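Home Automation Talk > General > Can machines do the housework yet?
Page 1 of 2 – 2,320 views

Nosidau
Posted 2020-04-12
My sister runs a small laundry and asks me every few months if she can buy a machine that folds. I always say no, wait. But since March I am reading more about two-armed robots working with cloth, and I want to ask the people here. Are we close, or is it still only for laboratories? I mean soft things, shirts and pillow covers. Boxes are solved, I think.

Turkex
Closer than you think. Two arms on a rail, simple grippers, a plain table. Both arms reach into the cloth from either side of the opening. This is how my mother does a pillow, only with warmer hands.

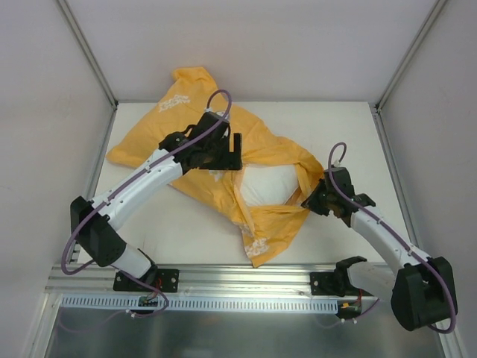

Issue 30

I don't say it is fast. I say the hardware is good enough, and the remaining problem is software.

Jadider
I disagree with Turkex, sorry. A cloth has no fixed shape. You pull one corner and the other three go where they want. A child of six feels with the fingers when there are two layers instead of one. A hard gripper does not feel this, it only closes. You can write software for years and the finger is still hard.

Lawal Idahosa
I worked nine years in a shop that sews bags, so let me give the view from there. We had a machine for hemming and it was excellent, but a person had to put the cloth in straight. The putting in was the real job. When the edge lies flat on the table and you can see the hem, half of the work is done already.
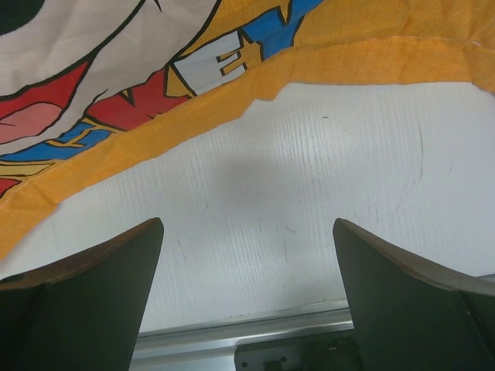

For our orders, 276 pieces in a normal week, one woman did the feeding and the checking together. I would not replace her today. I would perhaps give her a machine for the turning inside out, which everybody hated.

Turkex
Jadider, cameras near the gripper help a lot with the layers. You do not need to feel everything if you can look from close.

Jadider
You look from close and you see the top layer. The second one is under it.

Yusuf
Does anybody know a price? I saw a used small arm for 689 without the gripper, and I have no idea if this is cheap.

Nosidau
Thank you all. Lawal, can you say more about the turning inside out? My sister says the duvet covers are the worst, and for this she would pay.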